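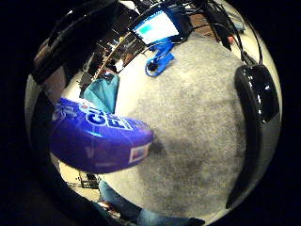 Where should a boxed item go when the work surface is shared with a monitor and its cables?

On the open part of the surface, away from the cable runs, with the printed face turned toward the person who will use it.

## 4. Setting out the work surface

This section applies to the Ristano layout, revision 3. For the Jesari layout, use the separate sheet.

1. Switch on the monitor and confirm that the screen can be read from the seat.
2. Lay the surface cover flat. Smooth it from the center outward.
3. Place the box on the cover. Keep the lid closed until section 5.
4. Route the monitor cables to one side. Do not pass a cable under the box.
5. Put fabric items and bags behind the box and fold in any loose ends.
6. Remove small parts from the floor under the front edge.

**Note:** The cover must extend at least 700 mm from side to side. Order replacements under part number 2863 from Kowalczyk.

**Caution:** Straps hanging over the edge can pull equipment off the surface. Coil them before anyone sits down.

### 4.1 Seating and cups

Set the chair so that the user can reach the controls without leaning. The knees must clear the front edge - if they do not, move the chair back and repeat step 1.

Paper cups are permitted on the surface when empty. Stand each cup upright. 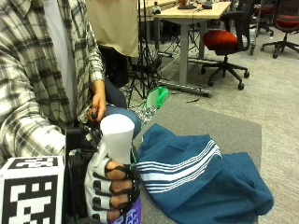 Hold a cup by its lower half when moving it. Pressure near the rim deforms the paper, and a deformed cup must be replaced before the next step. Glove wearers should close the fingers slowly and check that the cup is still vertical before lifting.

**Caution:** Do not set a cup on top of the box.

### 4.2 Clearing

1. Remove cups first, then boxes.
2. Return fabric items to the Ratetti bin.
3. Leave the cover in place. Replace it after 4 months or when the edges curl.

Section revised Aug 21, 2022, E. Vaughan. Step 6 added.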